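Oltbridge workshop, cell notebook
5th February
Ebbe Dahlgren (Sixten Söderlund in for the afternoon)

Table rules, second draft

Spent the day turning the loose notes from December into something we can hang next to the cell. The old sheet had grown to two pages and people only read the top half. Sixten wants one page, large type, and a number on each rule so we can write "broke rule 4" in the log and be done with it.

Starting point was the run log. Run 3,671 is the last one under the old sheet. I went back through the batch before it and read the comments on the ones we had thrown out. Most of the rejects came down to the start of the run: somebody had set the table from memory, or moved an item between the reset and the start and not written it down. The arm itself gave us very little trouble. That matches what the people at Nygård told Sixten when he visited, and their sheet is mostly about setup too.

Layout and reset

1. The layout name goes in the log before anything is placed. If you change your mind about the layout, strike the line and write a new one. Don't edit the name.

2. Large items first (plate, colander, oven if it's used), then the pots, then the small food. Doing it the other way means the small food gets nudged and nobody puts it back.

3. The holes in the tabletop are position references. Don't set anything over them. We talked about adding tape marks as well and decided against it for now, as tape lifts at the corners and then we have to explain it in every log.

4. Move items only with the arm stopped and your hand signal given to whoever is on the pendant. A quick nudge counts as moving an item.

5. Bottles start upright, cap on and tight. Check the cap by hand at each reset.

Kitchen layout, cell table, from overhead:

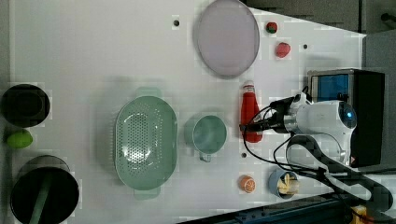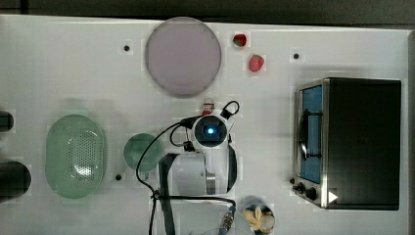
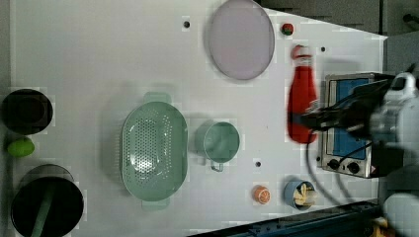
Cables and reach

6. Before the first run of a session, jog the wrist through the full reach at slow speed and watch the cables. They need enough slack for the turn, but a loop that sweeps the table will take a cup with it sooner or later. Ebbe to try shorter ties near the wrist. If that pulls on the connectors we go back to what we have.

7. Look at every connector on the gripper side at the start of the session and again after the break. Seat it, don't just look at it from the chair.

8. Nothing that tips easily goes between the arm and its target. The small bowls and cups of food are the ones to think about. If the layout calls for one there, log it as a deviation and get a second person to agree.

9. Speed cap stays at 69 percent for any run that includes a grasp near the oven. Full speed is only for empty moves with the table cleared. Sixten asked for a lower cap. I'd like to see a week of logs first - we can always bring it down.

Stopping

10. Anyone in the room can call a stop, including visitors. The person on the pendant stops first and asks afterward.

11. If an item falls over and it wasn't part of the task, end the run and mark it. Don't stand it back up and carry on. This was the one we argued over longest. Sixten's view is that a fallen item is still useful data as long as it's labeled. Mine is that we don't label reliably enough yet. Left as written, to be looked at again after run 91 of the new series.

12. After a stop, both people look over the table before restart. One initial each in the log.

Open points

Sheet for Grernatton: they use the same arm but a different table, so rule 3 won't carry over. Sixten will ask what they use for references.

Oven door. The rules say nothing on whether it starts open or closed. I think closed in every layout, with the door state written in the log anyway. Needs its own number, which pushes the stopping rules down by one. Annoying but better now than after it's printed.

Rule 2 and the pots: Sixten thinks the pots should count as large items. Probably right. Will reword.

Numbering for the new series starts at 1, with the old logs kept in the Pudasstead folder where they are now. Don't renumber anything in there.

Clean copy to be printed once the door rule is in. Old sheet comes down the same day so there aren't 2 versions on the wall.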